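Sealing a marble vanity top – how often?

katcusi
Posted Thursday, August 16, 2018
We moved into a house in Pullum with a marble top in the powder room. The seller left half a bottle of Joo sealer under the sink and no notes. The label says every 11 months. My sister says never. Who is right?
Katherine

dor_hinge
Do the water test first. Put a spoonful on the stone, wait 14 minutes, wipe. If it leaves a dark spot, seal it. If it doesn't, leave it alone. I have gone four years on one coat.

tilman_b
I disagree with waiting. A coat of Vover costs me less than lunch and I do mine every November. Soap and toothpaste are hard on marble.

dor_hinge
Toothpaste etches or scratches it. Sealer does nothing for that – it only slows down stains.

tilman_b
Fair, but hair dye is a stain and we have teenagers.

graywacke
Ours is white with gray and brown veins, up against a black and white woven-look wallpaper. Whatever you use, keep it off the paper. I run painter's tape along the wall first and put the sealer on with a folded rag.

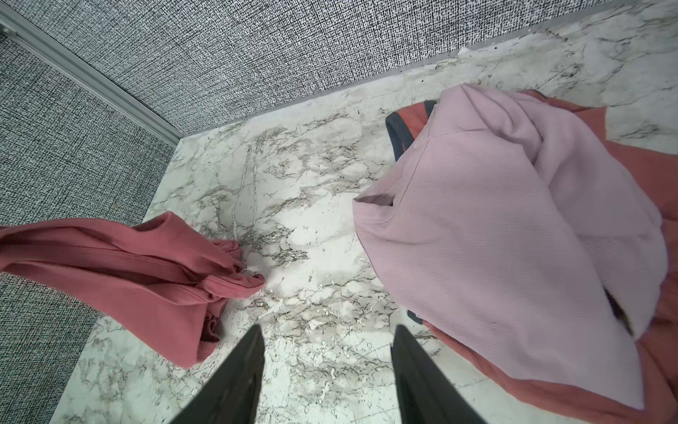 Reply 6
katcusi
Did the test tonight. Dark spot by the faucet, nothing anywhere else. Can I seal one area only?

dor_hinge
Do the whole top. A patch can dry a different shade. And buy a fresh bottle, old Joo gets gummy.

tilman_b
Flistine has the quart size. Skip the gallon unless you own 100 bathrooms.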